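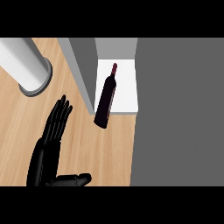 Sterneo hand and the wine bottle, bottle task, simulator view.

Is the Sterneo hand add-on worth it if I only have the simulator so far?

Posted by Jamshid Mohammadi
27 September 2023

I've been on the trial of the Sterneo desk package, which for those who haven't had the sales emails is a simulator, a stack of ready-made tasks, and the promise of a real five-fingered hand in a box if you keep paying. The simulator is $179 for the year. The hand is a good deal more and the price changes depending on which page of their site you land on.

The task I keep going back to is the bottle one, in the picture. There's a dark wine bottle lying half on a white platform and half off it, and the black hand has to get hold of it. I wrote a very plain controller for this. Open hand, move in flat, close the fingers, lift. I've run it 162 times and it manages a lift often enough that I've started to feel clever, a feeling I've learned to be suspicious of.

My questions, in no special order. Does anything I learn here carry over to the physical hand, or am I paying to get good at a video game? Does the second arm matter for this kind of job? And has anybody dealt with their support? I sent them a message about grip force units and got back a very friendly reply about a webinar.

I run a small shop where I'd like to try this on real bottles someday. Not full ones to begin with.

Share (2)

Drita Radonjić

I bought the whole thing in February, hand included, for the lab at Maddocks where we test packing equipment. So here is one person's experience, minus the webinar.

Does it carry over? Partly. The motion planning carried over very well. If the simulated hand reached the bottle without bumping the divider, so did the real one, and I had braced myself for worse. The gripping carried over badly. Simulated glass is a polite material. Real glass has dust on it, or a label coming loose, or somebody's thumbprint, and the friction value you picked from the drop-down menu turns out to have been an opinion. My controller went from nearly perfect to nearly useless in one afternoon.

What saved it was turning on the randomization settings, which the trial hides under "Advanced" as if they might frighten you. Vary the friction, the weight of the bottle and where it starts. Vary the weight more than feels reasonable. Your success rate will drop like a stone and you'll be annoyed for a week, and then whatever survives has a decent chance on the real hand.

One thing about your picture. The palm is coming in flat and wide open with the thumb way out to the side, and the fingers are all together like they're waiting to be introduced. That's the default pose and it's not a great one for a bottle lying at a tilt. Try bringing the thumb around before you close in, so it has the body of the bottle between it and the fingers. With the default pose I got a lot of "lifts" that were really the bottle being scooped against the platform edge. The scorer counts those. The floor of my lab doesn't.

Second arm: skip it for now. For one bottle on a ledge you can do everything with one hand, and the coordination tools in the package are the least finished part. We have had the second one for months and it mostly holds a rag.

Support: write to them with a log file attached. Messages without a log go to sales. Messages with one seem to reach a human, and mine fixed a joint limit bug in two days.

So would I buy the hand? For your shop, not yet. I'd pay the $179, spend the year on the hard settings, and see if you still want to lift bottles at the end of it.

Crescencio Carrasco

Save your money, simulators are all the same. There are free ones. I used a free one and it was fine.

Thoa Sầm

Adding a bit to what Drita said, coming from the cheaper end of town. I have the simulator with a secondhand Dusia gripper, two fingers and no thumb at all, and I import the Sterneo tasks into it. The importer is in the license you already have, though you'd never know it from the menu.

Two fingers on a round bottle is a humbling hobby. Still, for a shop I'd think hard about it before paying for a full hand. Five fingers look wonderful in a demo, but there are an awful lot of joints in there and each one can be the thing that's wrong today. Mine has one thing that can be wrong, and it's usually the cable.

Also check your grip force before you trust any results. In the trial the default is set very high. It won't bother a simulated bottle in the least. Go over the numbers with a kitchen scale and a plastic bottle of water, well away from anything you'd miss.

If you do go for the real hand, ask about rental. They did a three-month rental for a friend of mine in Dustmont and took part of it off the price afterward. It isn't on the website.

3 comments

Jamshid Mohammadi: Turned on the Advanced settings last night. I no longer feel clever. Thank you both, and I've written to them about the rental with a log file attached to be safe.

Tihomir Karagiannis: @Crescencio which free one? The ones I tried didn't have a hand model that could close without going through itself.

Crescencio Carrasco: Don't remember the name. It had a blue icon.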